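Brewing medicines in Sầm

August 9, 2024

I spent most of last Saturday reading a government white paper, with a pot of tea and a highlighter, and I had a lovely time. I know how that sounds! But if you have any interest at all in how medicines get made, the new biomanufacturing plan for Sầm is worth a few hours of your weekend.

A bit of background for anyone who has wandered in from the bread posts. Biologics are medicines made by living cells. You grow the cells in a big steel tank, you feed them, you keep them at the right temperature, and they produce the protein you want. Then comes the long, fiddly business of getting that protein out and cleaning it up. It's closer to brewing than to the chemistry set most of us imagine when we think of a drugs factory, and I find it completely wonderful.

Sầm has been good at the early science for years and not much good at the making. Fatico, the biggest firm there, does its research in the city and then ships the work abroad once it needs a tank larger than a bath. The plan tries to mend that with shared plants, where small companies can rent time on proper equipment without having to build their own. There are to be three of them, and the first is meant to open at Grornby, out past the old docks.
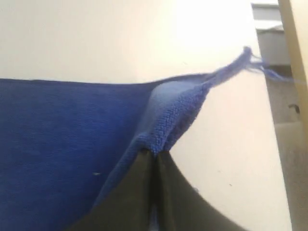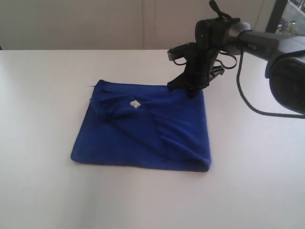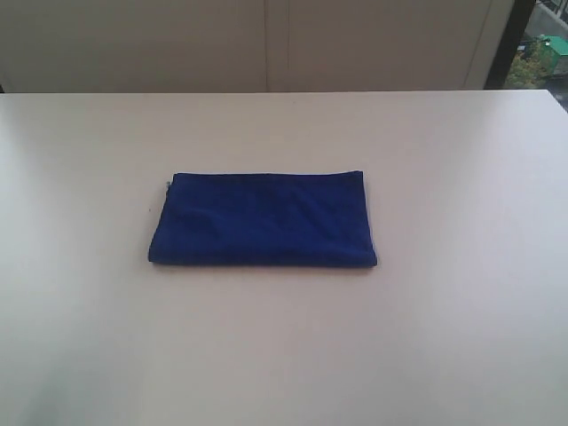
Blue cloth, folded or partway there.

Will the shared plants make any difference to what patients pay?

Probably a little, and slowly. The saving comes first to the small firms, who can make a trial batch without borrowing a fortune, and it only reaches patients if more of those firms survive long enough to compete. The plan sets no price targets, so I wouldn't expect anything at the chemist's counter for several years.

The part I enjoyed most was chapter 6 (stay with me), on training. A plant like this needs people who can run a tank through the night and notice when a reading looks odd. The plan pays for a two-year course, taught partly on site, and you don't need a degree to get on it. I would have jumped at that when I left school. Instead I learned to type.

I do have grumbles. The money is promised for 11 years but only signed off for the first two, and anyone who remembers the Plernska scheme will know what can happen to the rest. That one had a smashing launch, a very nice logo and, in the end, a car park. The new plan mentions it in a single footnote, which seems a bit cheeky.

The inspection rules are thin as well. If six firms are sharing a building, somebody has to decide who answers for a spoiled batch, and the white paper says guidance will follow in September. I'd like to see it before the ground is broken at Grornby, and I'll be writing in to say so. The consultation form is short and takes comments from anybody, so do have a go at it yourself, even if you only fill in the box about training.

Next time I'll get on to the cold storage chapter, which has a fold-out map!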